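Nolora Guest House, Munbridge
Room safety check, with comments
Tuesday, September 22, 2026

Rooms checked: 2 and 11. Next check is in December.
Please read the comments also, not only the OK. Some items are OK today but will need work before the summer guests.
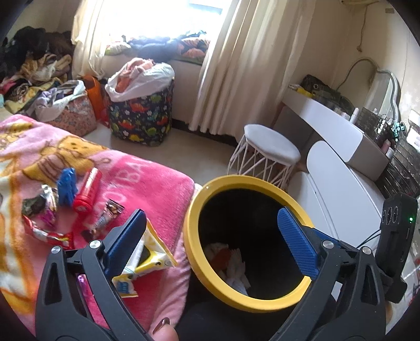
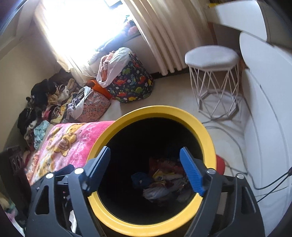

The bin with the yellow rim, both times.

1. Smoke alarm - OK in both rooms. I pressed the test button until it sounded. The alarm in room 11 is a little yellow from age, so please look at the date on its back.

2. Window lock - room 2 OK. Room 11 NOT OK, the handle turns but the lock does not catch. Kuruc can repair it, they have the right part from last time.

3. Heater - OK. Keep 900 mm free in front. In room 11 the curtain was hanging too near and I tied it back. A shorter curtain would be better.

4. Power points and cords - room 2 OK. In room 11 the bedside lamp has a cord with a worn place near the plug. I took the lamp out. Do not put it back with tape on it.

5. Floor and rugs - one rug slides when you step on the corner. It needs a rubber mat under. I wrote this also at the last check.

6. Bed frame - all bolts tight. Slats complete.

7. Exit plan on door - room 2 OK. Room 11 still shows the old stairs, so the colour copy from the office must go there.

8. Hot water at the basin - OK, not too hot for the hand.

9. Fire extinguisher in hallway - needle in the green, tag number 208. The hook is loose in the wall.

10. Door closer - room 2 shuts too hard, a child could hurt the fingers. Bikine fitted it, please ask them to adjust.

Result: room 2 can be used. Room 11 stays closed until items 2, 4 and 7 are done.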